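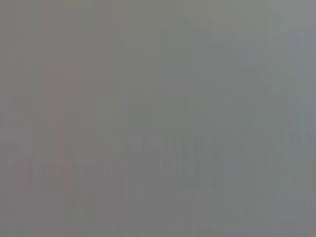

**Figure 2.** Gray field, no focus.

### 4.2 Sources of disagreement between paint readers

The first round of readings gave us less agreement than we had planned for. Two readers, working separately from the same set of wall records, assigned the same color family to a given patch only when the patch was large and evenly lit. On small patches they split, and the splits were not random. Rai tended to place doubtful grays with the browns, and Tran tended to place them with the greens. Both had trained on the same printed chart and both had passed the screening test described in Section 3.1.

We looked first at the chart. The Tistarville housing survey used a paint chart that was reprinted at least once during the survey period, and the later printing is warmer in the middle grays. Yusuf compared the two printings under the same lamp and found that three of the gray chips in the later one would be called beige by most people if they were seen alone. Rai had learned on the later printing. Tran had learned on the earlier one. Once both readers were given the earlier printing and a week to get used to it, the difference between them became smaller but did not go away.

The second source was the order of reading. A reader who has just worked through a run of yellow kitchens will see the next gray hallway as bluer than it is. This effect is well known in color work and we had tried to limit it by shuffling the records before each session. The shuffle was done by address, however, and the rooms within an address were kept together for convenience. Since kitchens and hallways in the Workdale row houses were often painted in the same season from the same stock, shuffling by address left most of the problem in place. For the second round we shuffled by room.

The third source was wording. The reading form asked for "main color" and then "other color, if any." Some readers took the second field to mean trim. Others took it to mean any variation across the wall, including fading near windows and discoloration behind stoves. In the worst case a single bedroom wall was entered as plain gray by one reader and as gray with brown by the other, and both had followed the form as they understood it. Berchtold rewrote the form so that trim, fading, and staining each have their own line. The revised form is given in Appendix B.

### 4.3 Second round

The full set for the second round came to 2656 wall records. Each was read by two people, and any record on which they differed was passed to a third reader who did not know what the first two had written. Readings were entered in Talix and exported at the end of each session so that no one could go back and change an earlier entry after talking it over at lunch, as had happened in April of the first year.

Agreement improved for every color family. Greens and yellows were nearly always read the same way by both people. Whites and creams were somewhat worse, and most of the trouble there came from old whites that had yellowed. We had hoped to separate "painted cream" from "painted white and aged" by looking at the wall behind fixed cabinets, where the light does not reach. This worked in kitchens. It did not work in bedrooms, where few houses had anything fixed to the wall, and we have left the two groups merged for bedrooms in all of the tables that follow.

Grays remained the hardest family. A gray wall takes on whatever is near it, and in a narrow hallway that usually means the floor and the front door. Readers were told to judge the paint and ignore the light, but this is easier to say than to do. We considered dropping gray as a family and dividing its records between the neighbors. Ruchti argued against this on the grounds that the people who lived in the houses called these walls gray, and that a study of what people chose to put on their walls should use their words where it can. Six of the household interviews mention gray by name, always without any other color attached. We kept the family and report it with the note that its boundaries are soft.

### 4.4 What the readings can support

The readings are good enough to compare neighborhoods and decades. They are not good enough to compare individual houses, and we make no claims at that level. A difference between two adjoining homes may reflect the tenants, the landlord, the store that was open that week, or the person reading the record, and we have no way to tell these apart with the material we have.

They are also not evidence about brightness. Several people who read an early draft asked whether rooms in the Workdale houses became lighter over time. The survey did not measure light, and the chart was never meant for it. A pale green and a dark green were entered under the same family unless the reader chose to add a remark, and remarks were optional.

The comparison with the Tô apartments needs more care. Those buildings were painted by a single contractor between tenancies, and the tenants were not allowed to repaint. Where a Tô record shows a color outside the contractor's list, it was either an unapproved change or a reading error. We went back to the tenancy files for these cases. Most had a letter on file about the walls, usually a complaint from the management office followed by a reply from the tenant. The replies are among the most useful texts we found, and Section 5 draws on them at length. One tenant wrote that she had painted the bedroom because the old color "made my mother look ill," and offered to pay for the paint to be covered when she left. The file does not say whether she did.

A small number of Tô records had no letter and no other explanation. We left them in the totals and marked them in the tables with a dagger. Removing them changes none of the neighborhood rankings.

Finally, the Workdale records thin out toward the end of the survey. Fewer houses were visited, and the ones that were visited tended to be those where someone was home during the day. Retired couples and families with young children are therefore overrepresented in the last years. We have not weighted the results to correct for this, and readers should keep it in mind when looking at the drop in strong colors shown in Table 6.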